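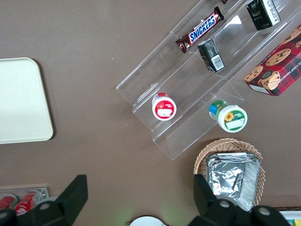
夹爪与腕部相机对比测试 阶段进展报告

提交对象:Pristadau 项目资助方
报告日期:2026年10月15日

一、本期工作范围

本期按计划完成了两款夹爪和两种腕部相机安装方式的对比,控制器部分只做了初步测试。货品取放仍用零食台面,包括透明亚克力阶梯展示架、糖果棒、圆罐、小纸盒和饼干盒,另有浅色托盘和藤编篮子。阶梯架是上期评审时提出要加的,原来的平面摆放对夹爪区分度太低,两款几乎看不出差别。

参与对比的夹爪为 Rindis 平行两指夹爪和 Luvow 自适应两指夹爪。机械臂没有更换,全程使用实验室现有的一台。抓取点由同一套软件给出,操作员不做现场修正。

二、抓取测试结果

两款夹爪各计划抓取1000次。Rindis 已全部完成,Luvow 因指尖垫片更换停了几天,还差157次,预计本月内补齐。以下结论中涉及 Luvow 的部分以现有数据为准,补齐后如有变化会在下期报告中更正。

Rindis 共失败277次。失败主要集中在两类物品上。第一类是侧放的圆罐,罐身在阶梯上会滚动,指尖先碰到一侧时罐子就偏开了。第二类是斜放的糖果棒,包装两端薄、中间厚,夹在端部时容易滑脱。小纸盒和竖放的圆罐问题不大,失败多出在定位偏差上,与夹爪本身关系较小。

Luvow 在侧放圆罐上明显好一些,手指合拢时能贴着罐身走,允许的偏差更大。缺点是手指较宽,伸进阶梯架两层之间时容易碰到亚克力板。发生碰撞后控制器会触发保护停机,需要人工复位,单次耗时比抓取失败还长。薄纸盒靠着层板放时,Luvow 基本无法从侧面进入,只能改为从上方夹取。

饼干盒两款夹爪都不理想。盒子宽度接近开口上限,只能夹窄边,提起后会摆动。这一项建议不再作为夹爪选型的依据,后续改用吸盘单独测试。

三、腕部相机

相机试了两种装法。甲方案装在夹爪正后方,视线基本垂直向下;乙方案装在侧面,带一定倾角。

甲方案画面里两指位置对称,指尖与物体的相对关系容易判断,标定也稳定,拆装后重新标定的结果前后一致。不足之处是夹爪本体占去画面下方较大一块,靠近夹爪的物品会被挡住,藤编篮子这类放在近处的容器经常只能看到一部分。我们在软件里加了固定遮罩,把夹爪区域排除在识别之外,误识别随之减少。

乙方案遮挡少,可是透明展示架的边缘在斜视角下反光较重,层板位置常常估错。换过两次灯位,改善有限。目前倾向采用甲方案,遮挡问题通过抓取前多取一个观察位来补偿,代价是每次抓取的节拍变长。

透明材质的深度数据在两种方案下都不可靠,层板高度现在是手工量好后写进配置的。展示架一旦挪动就要重量一遍,换到实际货架上时这个办法行不通,需要另找方案。

四、控制器

Czarnecka 控制器已经接入,完成通信测试和空载运行,带载测试尚未开始。与原控制器相比,力限值可以在运动中途修改,这对夹软包装有用。接线时发现急停回路的接口定义与手册不符,已向供货方反映,拿到书面答复之前不进行带载运行。

五、问题与风险

1. Luvow 指尖垫片磨损快,本期已更换一次,备件所剩不多,需要追加采购。
2. 保护停机后的人工复位占用操作员时间,夜间无人值守测试暂时做不了。
3. 急停接口问题若本月内得不到答复,控制器对比将顺延,其余各项不受影响。

六、经费使用

设备费按预算执行,没有超支。耗材费略高于计划,主要用于指尖垫片和替换压坏的测试物品。申请从差旅费中调剂一部分到耗材费,总额不变,调剂表随本报告另附。

七、下期安排

先补齐 Luvow 剩余的抓取次数,再用窄指尖重做阶梯架部分。窄指尖已出图,计划加工5副,两款夹爪都能装。相机按甲方案固定下来,不再同时维护两套标定文件。控制器带载测试视供货方答复情况安排。

请资助方就以下两项给予答复:耗材费调剂是否同意;饼干盒一项是否可以从夹爪选型指标中移出。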